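Progress note to the Sistholm fund – Orkent repair and reuse shop, 5th February

Quick one as the full accounts follow seperately.

Clothing intake is up. 961 items sorted since August, most of it coats and kids' stuff. Shoes still a problem, too many singles. Zostellow took the unsellable textiles twice and will take a third load once we have enough bags. Price per load unchanged.

Mending evenings: 14 held, one cancelled for snow. Turnout good for zippers and hems, poor for knitwear, so we are dropping knitwear till fall. The Hoàng tailoring shop lent us two machines and wants one back soon – need a replacement, quote attached.

Spending: 107 dollars left in the thread and needles line. Rent paid. Heating over budget, no surprise with that back door. The landlord has promised to fix it, no date yet.

Late items: the price list in larger type, and the sign for the side entrance. Both are my fault, will be done before the next note.
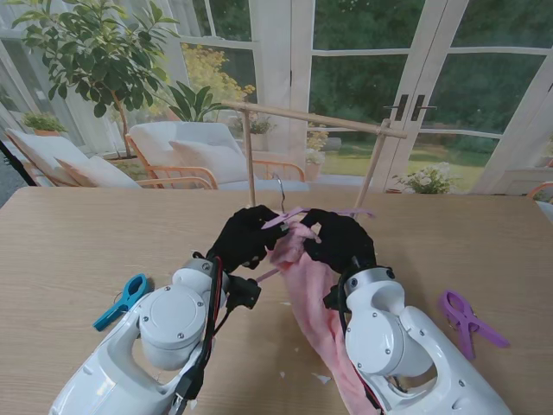
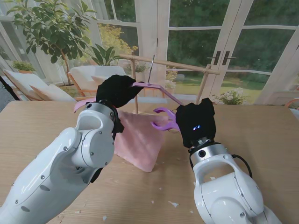

Hangers and a wooden rod.

Request: can we move the unspent printing money to shelving? It would cover 18 shelf brackets and the boards. We need a yes or no before we order, the supplier wont hold the price long. Next report same format unless you want it diffrent.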